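Limia to Open 18 Public Tennis Courts to Free Evening Play Starting in June

LIMIA – The Limia Parks Department will drop court fees for evening tennis at all 18 of its public courts beginning in June. The change covers play from 5:30 p.m. until the lights go off at 10 p.m. and applies to residents and visitors.

Court time has cost players the same hourly fee at every hour of the day since the lights were installed. Department records show that 3,329 evening hours went unbooked last season, most of them at the Abu Hammour Road and Tutemholm Park sites.

"We are paying to light those courts whether people are on them or not," said Randa Zein, parks director. "We would like to see them used."
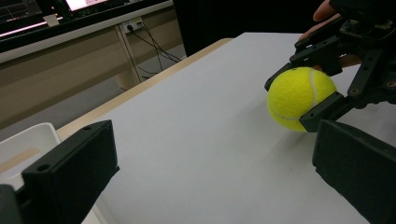

A tennis ball on a white tabletop.

Players can reserve a court for up to 90 minutes, one booking per household per evening. Reservations open at 8 a.m. on the day of play, online or by phone. Courts not claimed within 10 minutes of the start time go to whoever is waiting. Daytime fees stay the same.

The program also includes beginner lessons for adults and for children age 7 and up. Head instructor Lorcan Moynihan will lead the adult group at Tutemholm Park, and Sumaiya Munshi will teach the children's classes at Abu Hammour Road. Loaner rackets will be kept at both sites and can be signed out with a library card or photo ID.

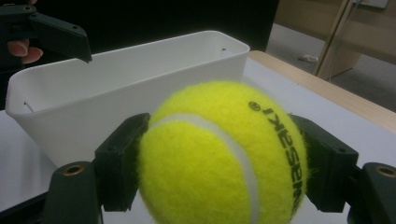 Wostemura, a sporting goods retailer with a store on Canal Street, is covering the cost of balls and replacement nets for the first year. The city will pay for staff time out of the existing recreation budget.

"Our customers ask us where they can play after work, and the answer has usually been a private club," said Higinio Meléndez, store manager at Wostemura.

Two courts at Tutemholm Park will stay closed until resurfacing is finished. The department expects to add them to the booking system later in the summer. League matches already on the calendar will go ahead as planned, and league captains do not need to rebook.

Lesson sign-up is limited to 19 people per group. A waiting list will be kept at the parks office.

Media contact:
Jihad Awwad
Communications, Limia Parks Department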